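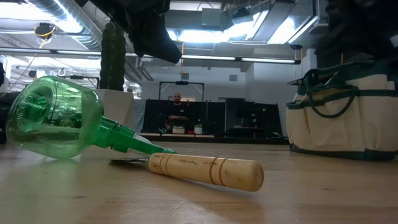
Ivan Zhuravel

Aurelio Carretero has repaired and sold garden hand tools for 13 years, from a narrow shop called Lorente, behind the market hall in Flondero. The name is from his mother's side. Before this he was a teacher of geography, and he still keeps a school map on the wall, where he has marked the villages his customers come from. I visited him in February, when the shop is quiet and he has time to talk.

I asked him first what a person needs to begin with a balcony or a small garden. He did not have to think.

"A trowel, something for water, and a bag to carry them," he said. "People come to me with a list from a magazine. I read the list with them, very politely, and then we cross out most of it."

He is strict about trowels. He likes a wooden handle, and he likes it pale and plain, without a thick coat of varnish. A shiny handle looks good on the shelf, he told me, but after some hours it makes his hand hot and he gets blisters. When a handle becomes dry he rubs it with linseed oil, leaves it for one night and wipes it with an old shirt. Scratches do not trouble him.

"A customer brought back a trowel once, almost new, and she was sorry about the marks on the wood. I told her, madam, you have been gardening! I would worry if there were no marks."

I had noticed that some handles have dark rings around them, and I wanted to know if they are useful for something. He laughed at this question. On some tools they help the fingers a little, he said, and on others the maker simply had the wish to put them there. His own father cut rings in every handle in the house, also in the broom.

We spoke then about spray bottles, where his opinion has changed. For many years he sold only metal ones, because he thought that plastic was for window cleaning. Now he has a plastic one at home, and he recommends them for seedlings.

"With green plastic that lets the light through you can see how much water you have. With the metal one I was always shaking it next to my ear, like an egg." He empties the bottle every evening and rinses the sprayer head with warm water. If it is blocked, he leaves it in vinegar for 60 minutes — not longer, he says, or the small parts inside begin to suffer. And he never puts plant food in the same bottle as clean water. He keeps 2 bottles for this reason, and his wife has written on them which is which.

The bag was the subject on which he talked longest. In his shop one can find canvas bags with pockets on the outside, and he believes that the pockets matter more than the size. In a big bag without pockets everything goes to the bottom, and the scissors are found with the thumb. He showed me how he fills one: the trowel in an outside pocket with the blade down, string and labels in the next, gloves inside on the top. The spray bottle should stand up in the middle, with something soft at its side.

Is cream canvas not a strange colour for a bag that lives on the ground? "Yes, it is a strange colour," he agreed. "But I can see it from the other end of the garden. A dark green one I have lost two times under the same bush." He brushes the soil off when it is dry and washes the cloth by hand with soap. A trim in a darker colour is a good idea in his view, especially along the bottom.

Once a year he goes to the plant fair in Drurnatska, where he gives a short lesson on cleaning tools. Last time he brought 3,000 paper labels to give away and came home with most of them. He is now using them for everything, including the jam. There is also a course for beginners, which he calls Sirkasance after a village where he spent his summers as a child. The lessons are in the yard behind the shop, and the pupils must bring their own tools, also the ugly ones. He prefers the ugly ones.

Before I left I asked what he does with his own things at the end of the day. He puts them all on the table, he said, and looks at them before he puts anything away. The blade he cleans first, with a stiff brush and then a dry cloth.

"My wife says, why on the table, we eat there. So I have my own table now. It is a very good table, it was hers."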